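Drarkside Acupuncture and Bodywork Rooms
Room and equipment safety check, with comments
Checked by: Joni Oksanen
Month: October
Rooms covered: Jiang room, Gira room, waiting area, back corridor, dispensary cupboard, staff kitchen

Key: OK / Action / Stop using / Not checked. Comments straight after. Anything marked Stop using is already out of the room, please don't put it back.

ENTRANCE AND WAITING AREA

Front step clear, grip strip stuck down
OK. Corner lifting slightly on the left going in. Pressed it back, watch it.

Door closer
Action. Slams. Made a patient jump on the couch with needles in, you can hear it right through in the Jiang room. Needs adjusting, not a new one.

Floor mat flat, no curled edges
OK.

Chairs stable
Action. The one by the radiator rocks. Moved to the corridor with a note on it. Somebody sat on it anyway, so now it's in the yard.

Tea table
OK. Kettle kept on the shelf behind the desk, not within reach of children. Ginger tea jar labelled. The other jar not labelled. What is it? If it's the chrysanthemum, say so on the lid, a few patients react to anything in the daisy family.

Fire exit sign lit
OK.

Visitors' book / signing in
OK but pen gone again.

JIANG ROOM (needling, cupping)

Couch: legs locked, height pins in
OK.

Couch: covering intact, wipeable, no splits
Action. Small split at the head end near the face hole. Taped. Tape is not wipeable so this is only to get us through. Quote for recovering is £695, which seems steep, will ask for another before we say yes.

Couch roll on holder, changed between patients
OK. Watched it being done on two appointments and it was.

Stool castors
OK. Hair wound round them, pulled it out, disgusting.

Sharps box: on bracket, below fill line, lid in temporary close
Action. Over the line. Swapped while I was there. PLEASE swap at the line and date the new one when it's put together. Label was blank on the old one as well, no name, no date.

Sharps box out of reach of a child standing
OK.

Needles: single use, sealed, in date
OK. Fastach packs all in date. Opened box had loose blisters from a different batch dropped in on top. Keep batches in their own boxes or we can't trace anything.

Needle count in / count out written on treatment card
Action. Pulled a handful of cards at random. Count in is always there. Count out missing on some. Doesn't matter how quick the session was. If you took them out you can write it down.

Skin wipes / cotton wool
OK. Lidded pot, clean.

Cups: glass, no chips
Stop using (one only). Rim chip, medium size. Wrapped and binned. Rest fine, ran a finger round each.

Cups cleaned and disinfected, dry store
Action. Clean, but stored upside down on a damp towel. Use the rack.

Fire cupping kit: spirit bottle closed, away from flame, metal tray
OK. Bottle was closed and on the low shelf. Tray a bit sooty. Fire blanket on the hook, tag in date.

Hair tie / loose sleeve reminder on wall
OK. Faded. Reprint.

Heat lamp: arm tightens, guard on, distance marker attached
Action. Arm droops once it's been on a bit. Did it again while I was writing this. Do not use over abdomen until the knuckle joint is tightened. Over the feet, only if you stay in the room the whole time, and you should be staying anyway.

Heat lamp lead
OK. No nicks, plug cool after use.

Patient call bell within reach lying face down
Action. It was on the windowsill. No use to anybody there. Goes on the couch rail clip, left side unless the patient says otherwise.

Curtain / privacy
OK.

Hand wash: soap, towels, warm water
OK. Water takes ages to run warm.

GIRA ROOM (massage, moxa, breathing and relaxation sessions)

Couch: legs, cables, hinge
OK. Creaks. Creaking was there last time, checked the bolts, all tight.

Bolsters and cushions
Action. Zip broken on the long bolster, filling coming out. Home repair or replace, don't mind which.

Moxa: stored dry in tin, away from heat
OK.

Moxa: ash dish, sand, snuffer present
Action. Snuffer missing. Found in kitchen drawer. Why. Back in Gira now. A stick put out in the sand alone can carry on smouldering, so snuffer first, then sand, then leave in the tin with the lid on.

Extractor on and drawing
OK. Tissue test, held to the grille fine. Noisy. I know the relaxation people hate it but it stays on during moxa and for a while after.

Smoke alarm
OK. Heat type in here, tested with button. Do not cover it. There was a shower cap on it last year and I haven't forgotten.
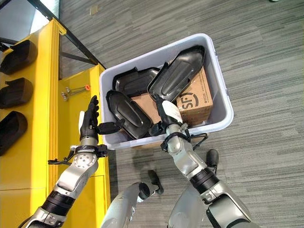 Left hand open, thumb out to the side. Lead and strap at wrist.

Oils: labelled, lids on, nut oils kept apart
Action. Sweet almond sitting in with the grapeseed. Separate shelf please, red sticker. Ask about nut allergy every visit, people forget to tell you.

Oil spills on floor
OK today. Wipe as you go, the boards get lethal.

Warm towel cabinet
OK. Thermostat working, towels comfortable on inside of my arm. Leave the dial where it is.

Blankets clean, spare set in cupboard
OK. Spare set is thin. It's October and the slow breathing patients get cold lying still, so dig the wool ones out.

Salt lamp
Stop using. Damp, base corroded, flex warm. Unplugged and taken away. I know it is nice and I know people say it balances the room. It's a mains lamp sat in a puddle. Battery candle instead.

Speaker
OK.

Sockets and trailing leads
Action. Extension run across the doorway under the rug. No. Lamp has been moved to the socket by the window, extension in the drawer, leave it in the drawer.

BACK CORRIDOR

Clear width
Action. Folded couch, mop bucket, box of leaflets, the bike. All on the escape route. Bike goes out, no discussion. Leaflets to the desk.

Emergency light
OK. Held for the test.

Extinguisher: pin, gauge, service tag
OK. Behind the mop bucket though, see comment above.

Back door opens without key from inside
OK. Stiff in the wet. Bit of candle wax on the bolt helped.

DISPENSARY CUPBOARD

Locked when not attended
Action. Found open with key in it, nobody in the corridor. Key lives on the hook in the office.

Herbs in date
Action. Checked every packet. Out of date ones bagged for return. Somebody has been topping up an old jar from a new packet, so no way to know the date of what's in there. Whole jar goes. Don't top up.

Labels: name, batch, supplier, date opened
Mostly OK. Handwriting on the bottom row can't be read. Print it.

Scales
OK. Zero fine, test weight fine.

Allergy and medicine interaction sheet displayed
OK. Old version behind the new version, old one removed. If patient is on blood thinners or blood pressure tablets, nothing goes home with them until their GP or pharmacist has been asked. Write down who you spoke to.

Pregnancy check on the form
OK. Box is there. Needs to be filled in every time, blank isn't a no.

STAFF KITCHEN

Fridge
OK. Lunch only. There was a cold pack in there which has been on feet. Own fridge box from now on, with a lid.

Kettle, toaster
OK. Crumbs. Toaster crumbs are a fire, empty the tray.

First aid box
Action. Plasters low, eye wash out of date, replaced from my own box. Burn dressings missing alltogether, and we use fire and moxa all day. Ordered.

Accident book
Checked. Burn from a dropped moxa ash, small, cooled under the tap straight away, patient rang back and was fine. Faint after first needling, lay flat with feet up, water, fine. Both written up properly, thanks. The faint had skipped breakfast. Ask about food before needling a new patient, it's on the form, it's not there for decoration.

PEOPLE AND PAPERWORK

Insurance certificate displayed
OK.

Needle stick procedure on wall in both rooms
Action. In Jiang, yes. In Gira, no. Copy printed, needs a frame or at least a plastic sleeve. Bleed it, wash it, cover it, ring. Don't suck it. Somebody asked.

Lone working
Action. Late appointments have been done with the front door locked and no check-in call. Text before the last patient and text after. Both of you agreed to this.

Referral on: red flag sheet
OK. Read through with everyone. Chest pain, sudden bad headache, numb down one side, can't pee: not ours, ring for help, don't start a treatment to see if it settles.

Cleaning log
Action. Gaps. More than 3 in Gira. I'm sure it was done, the room's clean, but the log doesn't say so.

NOT CHECKED

Boiler. Panel wouldn't come off and I didn't want to force it.
Loft hatch. Ladder is at somebody's house.
Upstairs window catches, patient in.

TO DO, IN THE ORDER I'D DO THEM

Corridor cleared, bike out. Today.
Heat lamp joint.
Call bell clip, Jiang.
Burn dressings, chase if not here by end of week.
Dispensary key on hook, every time.
Second quote for couch cover.
Snuffer stays in Gira.
Nut oil shelf and stickers.
Needle stick sheet up in Gira.
Door closer.
Rocking chair, mend or tip.
Treatment cards, count out. Will pull another handful next time and I won't say when.
Boiler panel, get someone who knows the boiler.

Comments from staff, add underneath and initial

Jar is chrysanthemum. Labelled it now, sorry.

Who took the wool blankets? Not in the cupboard, looked twice.

Top shelf behind the bolsters. J.O.

Lamp joint tightened, held for a whole session over the feet. Haven't tried it higher up.

Leave it at feet till I've seen it. J.O.

Bike gone.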